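Progress report, Tinholm cell
Reporting period: December through April 29, 2024
Prepared for: Plitisura, equipment program
Prepared by: Rui Loureiro

Status

The cell is running. Commissioning closed in the second half of the period, and the remaining work is upkeep and repair. Two items from the last report are still open: the left wrist cable and the spare parts list.

Setup

The arm mount was re-torqued after the first 60 hours of operation and again at 120. Two bolts at the shoulder joint had lost preload on the first check and none on the second. The interval has been moved to 263 hours, matching the lubrication schedule, so that both can be done in one stop. Hand calibration is repeated after every finger tendon adjustment. The procedure takes 4 minutes when the reference pose is reached on the first attempt. When it is not, the operator homes the arm and repeats.

Table height was lowered once. At the original setting the wrist came within its soft limit on reaches to the far edge, and the controller slowed the move. The limit has not been tripped since the change.

Parts handling

Work in this period used the small electrical parts set: circuit breaker, wall switch, power adapters, capacitors, relay module, push-button stations and bagged gears. The textured cushion stays at the center of the table under the blue bin. On the bare tabletop the bin slid when the fingers touched its wall, and the taught positions drifted over a shift.

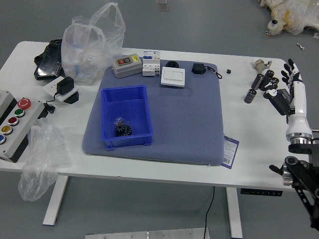 Tianyou Hao wrote after reading the draft that the interval of 263 hours is too long for the wrist, whatever the shoulder bolts show. The wrist sees more reversals than any other joint, and he would keep it at 120 until there are two clean checks in a row. He also asked that the calibration log record failed attempts, which it does not do now. Both points are accepted. The wrist stays at 120 hours and the log sheet will be changed.

Repairs

The left wrist cable showed intermittent encoder faults in December. The connector was reseated, which cleared the fault for 4 days. A replacement cable from Correia was fitted and the faults stopped, but the strain relief supplied with it is too short for our routing. A temporary clamp is in place. The item stays open until the correct part arrives.

One fingertip pad on the right hand was replaced for wear. The old pad had lost grip on smooth plastic, and slips on bagged parts rose before the change. Pads will be inspected at each wrist check.

The controller fan filter was cleaned twice. No temperature alarms were logged.

Spare parts

Brirutetti has quoted for fingertip pads, tendon sets and one wrist encoder. Lead time on the encoder is almost 60 days. We ask for approval to order it now and hold it on site. The pads and tendons can come out of the existing upkeep budget.

Next period

Fit the correct strain relief and close the cable item. Issue the revised calibration log. Complete two wrist checks at 120 hours and report the torque readings. Finish the spare parts list with part numbers for the mount hardware.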